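Search the archive
Enter keywords
4 min read

Cable slack is a maintenance item and should be written down like one

Most of the downtime on a small two-arm tabletop cell comes from the cable between the wrist and the base. I have kept the log on ours since March, and motors account for very little of it. Connectors and cable routing account for nearly all the rest.

The usual advice is to tie the cable down to the links. I think this is wrong for small arms. A tied cable has to take up the whole bend of the elbow in the short length between two ties, and it takes it up in the same place each time. On our first layout the left cable failed inside its jacket after 700 cycles. The outside looked fine. The fault showed only as a dropped wrist reading when the elbow folded past a certain angle, and we swapped a good motor before we found it.

We now leave the cable in a free loop and accept that it looks untidy. The loop has to clear the elbow bracket at full fold, and it must not pull on the connector at full reach.

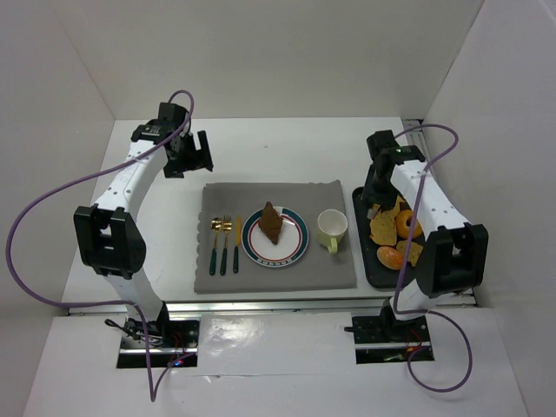 A free loop has its own cost. It can hang over the work, and on a table-setting task the work is light. A loop that drags on a fork will move the fork. Kálmán Győri, who set up the Hollance cell, wants a spring arm overhead to lift the slack. I have tried one. It added side load at the wrist, and the position error at the gripper was worse than before, so I took it off.

What I would ask for instead is a number in the setup sheet. Ours says 120 mm of slack past full reach, measured with the arm powered down, and the check is repeated every 54 hours of running. The Protance sheet says "route cables neatly" - that is no use to the person on the night shift.

The same goes for the base openings. People want covers on them. A cover keeps crumbs out, but it also hides the status lights and adds four screws to every connector check. I would leave them open and vacuum.

At the last log entry the right cable had done 1054 cycles on the free loop with no dropped readings. The left one was replaced later and has done fewer. I will change both at the same time anyway and cut the old ones open.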